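Vuorinen Flower Frog and Low Bowl Set

If you've been floating around the idea of getting rid of floral foam for good, this is the set that got me to do it. I've been arranging for shows and small weddings for years, and I was a chicken wire and tape person all the way. Then a friend handed me one of these bowls at a workshop in June and I went home and cleared a whole shelf for them!

The Vuorinen is a wide, shallow ceramic bowl with a heavy pin holder that sits in the middle. You add water, push your stems onto the pins, and they stay where you put them. Tulips will still do whatever they like after dark (they're tulips), but branches, iris, ranunculus and even floppy sweet peas hold their angle really well.

The designer is Elli Riihimäki, who makes the bowls at the Burska studio. She grew up arranging whatever was in the ditch by the road, and you can tell. The rim turns in just a little, so the water doesn't slosh when you carry a finished piece out to the car. I have driven over some truly awful railroad crossings with one of these on the floor mat and arrived with a dry floor mat.
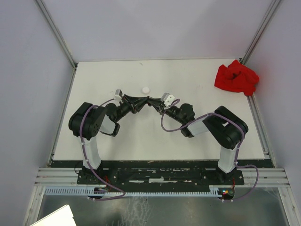

What comes in the box

One low bowl, 235 mm across at the rim
One round pin holder with a rubber ring on the bottom
One pin straightener (keep this somewhere safe, mine lives on a nail)
A small pot of fixing clay

The bowl holds 1000 ml when it's filled right to the rim. For a normal arrangement you want the water just over the pins, so you'll use less than that.

Colors

Chalk, Moss and Wet Slate. Chalk is a warm off-white and goes with everything. Moss is a soft gray-green that makes peach and coral flowers just sing. Wet Slate is nearly black and shiny, and I'd pick it for spring branches every time, quince especially. The glaze pools a bit differently on each one, so two Moss bowls side by side won't be twins. If you need a close match for a head table, put a note on your order and we'll go through the shelf and find the best pair we can.

Setting it up

1. Dry the bowl and the bottom of the pin holder completely. The clay won't grab a damp surface.
2. Roll a bit of clay into a thin snake and press it around the underside of the holder, just outside the rubber ring.
3. Set the holder in the bowl, press down hard and give it a small twist. Off center is fine, and I think it looks better.
4. Add water until the pins are covered.

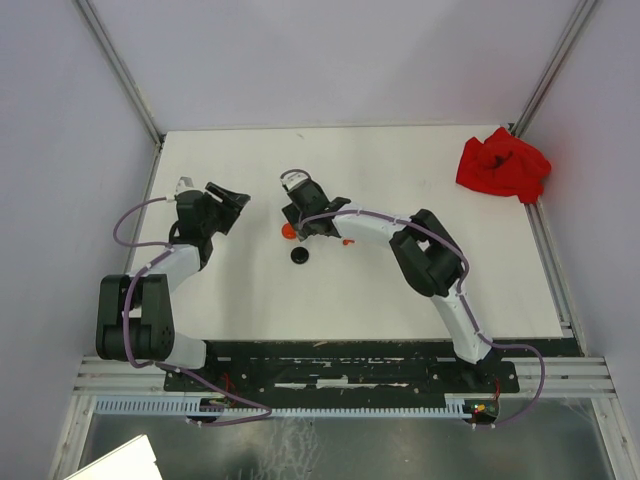
5. Cut woody stems at a slant and push them straight down first, then tip them to the angle you want. Soft stems get a flat cut.
6. Fill in low with leaves or moss until you can't see the pins.

For very thin stems like grape hyacinth, bundle 3 together with a twist of raffia and push the whole bundle on. For anything hollow, slide a bit of twig up inside the stem first. Amaryllis behaves beautifully this way!

Care

The bowl can go in the dishwasher. The pin holder can't. Rinse it under the tap, work an old toothbrush between the pins, and let it dry upside down on a towel. Bent pins are normal if you use a lot of branches, and the straightener slips right over them. Don't leave water standing in the bowl over winter in an unheated shed. I lost a Chalk one that way and I'm still a little sad about it.

Goes well with

The Pitenov stem snips are small, sharp and happy with anything up to pencil thickness. For heavier wood you'll want real pruners. The Ukville moss packs are dried sheet moss that greens up again after a soak, and one pack covers the pins in two or three bowls depending on how generous you are.

Ordering

Single sets ship boxed and padded. We also do a case of 6 for event florists and garden clubs, all one color or mixed, and the cases come with divided cartons you can reuse to carry finished centerpieces. Please keep those cartons, they're so handy.

Extra pin holders and pots of clay are sold separately. The spare holder fits all three colors and most other shallow bowls with a flat bottom, so it's a nice way to put your grandmother's serving dish back to work.

Page updated July 10, 2023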